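Fillmont's Tool Library Gets a Longer Counter and Longer Hours

3 February 2020
3 min read
Print | E-mail this story
27 shares | 4 comments

I walked over to the Fillmont tool library on opening morning expecting a ribbon and some stale donuts, and I came home with a borrowed pipe wrench and far too many opinions about shelving. The library has moved out of its old basement and into the former Fulta shoe store on the corner, and people were already waiting when I got there.

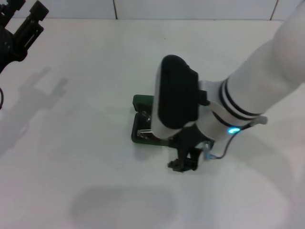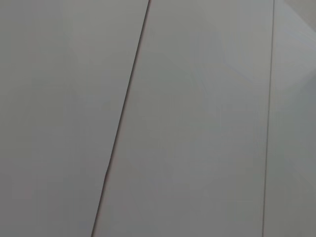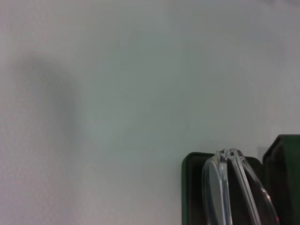 The move has been in the works since July, when the basement lease came up and the rent went with it (up, I mean, and by a lot). For anybody who hasn't used the place, it works like a book library, except you leave with a belt sander. You pay a yearly fee, you borrow for a week, you bring it back clean. The new space has room for 400 tools out on the shelves at once, where the old one had most of them stacked in bins you had to dig through on your knees. I was one of the people on my knees, looking for a tile cutter, so believe me when I say I'm happy about this! What I want to talk about, though, is surfaces, which I know sounds like a strange thing to get worked up over. I've been trying to talk my own household into a worktop in the same pale gray as the surface with the thin dark seam running across it at a slant, and I keep getting told it'll show every speck of dirt. Well, yes. If I drop a screw on it I want to see the screw. My bench at home is dark brown and it has eaten more drill bits than I can afford to think about.

Back to the library. The yearly fee stays at 58 dollars, and that was the first question out of everybody's mouth, mine included. You can pay it in two parts if you ask at the desk. Late charges are going up a little, though the people at the desk told me they'd much rather have the tool than the money. I believe them. When I kept a heat gun nine days too long last winter, all I got was a very polite phone call and then a slightly less polite one.

The hours are the real change. The old place was open mornings only, which was fine if you were retired and useless if you weren't. Now it stays open until eight in the evening, 4 days a week. There's street parking out front and a loading spot around the side for the big stuff, like the tiller and the carpet cleaner. A ramp runs up from the side door, so you no longer have to bump a table saw up a flight of concrete steps one step at a time while somebody behind you says "careful, careful."

There are some new things to borrow too. The one with the longest waiting list is a Voltodura cordless kit, with a drill, a driver and a little circular saw that all take the same battery. I put my name down and I'm in for a wait. The garden section has grown, and there's a shelf just for canning pots and fruit presses that will be picked bare by late summer if I know this town. If you have tools you don't use, they're taking donations, but please call ahead. They can't take anything with a frayed cord or a gas engine that doesn't start, and they've had to turn a few people away at the door already.

Next to the tool library, in what used to be the stockroom, there's a small coffee counter called Từ. It has five stools and a very good ginger bun. I had one and then I had another one. The coffee comes strong and sweet unless you speak up, and you can bring your cup across as long as you keep it away from the desk and the power tools. I can see myself returning a lot of things in person that I used to leave in the drop box.

I did hear some grumbling. A few longtime members miss the basement, mostly for the workbench where you could do a quick repair on the spot. The new place doesn't have one yet. The plan is to put one along the back wall once the wiring there has been looked at, and there's a sign-up sheet by the door if you'd like to be told when it's ready. I signed it. There's also a request for shelving lumber, any length over three feet, and I've got a few boards in the garage that I've been tripping over for years.

By closing time on the first day the desk had checked out 98 tools, which they told me beats the basement's best day by a mile. The stepladders went first. I'd have thought snow shovels, given the weather, but apparently everybody in town is painting a ceiling. Membership forms are at the desk, and you'll need a photo ID and something with your street address on it – a gas bill is fine, and so is a lease.

4 comments | Share | Print | E-mail this story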